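Speaker notes – Two grippers, one grocery bag
Rolcombe workshop, 23 June 2026

Slide 1. Wait for the latecomers. Say what the talk is: we bought the Pristerar, we already had the Tarar, and someone upstairs asked which one to keep. My answer takes twenty minutes because that's the slot.

Slide 2. The numbers. 2533 attempts in total, 1507 of them on the Pristerar. Yes, the split is uneven. The Tarar spent most of January waiting for a cable. Don't apologize, move on.

Slide 3. Same arm, same wrist camera, same controller gains for both. Celville asked for the gains to be tuned per gripper. Say we'll get to it in questions, then hope they run long on something else.

Slide 4. Rigid objects. Boxes, cans, mugs. Both grippers are fine and the bars on the chart are the same height. Skip fast. If people look sleepy, skip faster.

Slide 5. Bags – slow down here. A bag has no shape until you pull on it, and then it has a different one. The planner wants a grasp point. The handles would like to be somewhere else. We gave bags 500 attempts and I'd give them more if I had my January back.

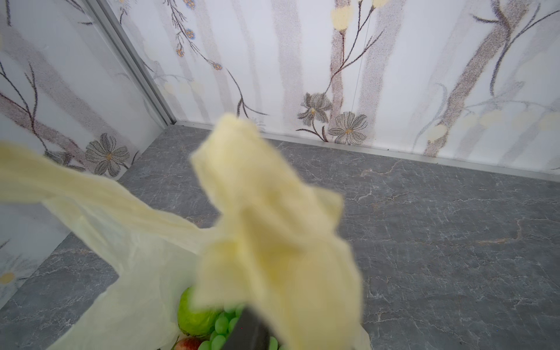
Wrist view, handles bunched at the finger, fruit in the bag.

Let them look. Point out the blur on the handles, then ask who still wants to run slip detection from this camera alone. Pause for the one hand.

Slide 6. Finger pads. Flat against ribbed, 2 sets of each. Mention that the ribbed ones collect lint.

Slide 7. Recommendation: keep both, Tarar for boxes, Pristerar for bags. Budget question will come now. Drink water first.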